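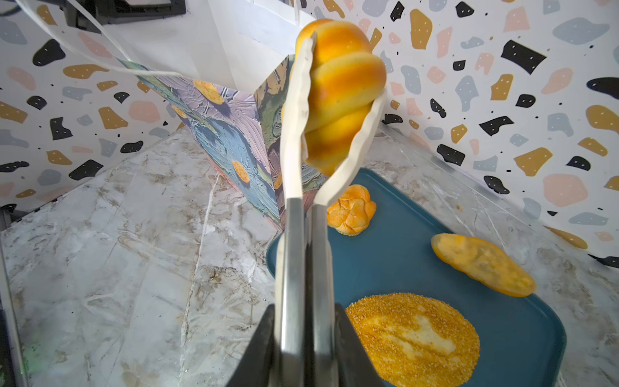
4.2 Bags, trays and the freshness claim

The idea that a paper bag keeps a roll fresh is repeated in most of the trade advice we read, and we doubt it. Levchenko's survey of small bakeries collected 1,240 answers from customers, and those who carried their bread home in paper rated it higher than those who used plastic. The survey did not ask when the bread was eaten. A roll finished on the walk home will score well in any wrapper, so the result tells us little about paper.

Decorated bags raise a second problem. Figure 6 shows a glossy twisted roll beside a floral gift bag with a white cord handle, with a dark teal tray on the marbled counter. A bag of this sort is sold as a present. When we gave out rolls at Vurescombe, people praised the bread in printed bags more often than the same bread in plain ones, and several used the word "fresh" before they had taken a bite. Savchuk reports much the same from Bumness, although her plain bags were also smaller, and we would not lean on the comparison.

Figure 6. Twisted roll, floral gift bag and tray on a marble-patterned counter.

The tray has had less attention than it deserves. Twisted rolls have ridges that rub against the side of a bag, and a glossy crust shows marks easily. Of the 266 rolls we followed, those left on a tray until the customer was ready to go drew fewer complaints about the crust. Marichka Savchuk has argued that this is a matter of cooling time and has nothing to do with handling. She may be right. Our notes do not record how long each roll had been out of the oven, and the September round repeated the mistake.

We are therefore not persuaded by the Mevine guidelines, which tell shops to bag sweet rolls early and to choose heavy printed paper. The first half of that advice rests on no test that we could find.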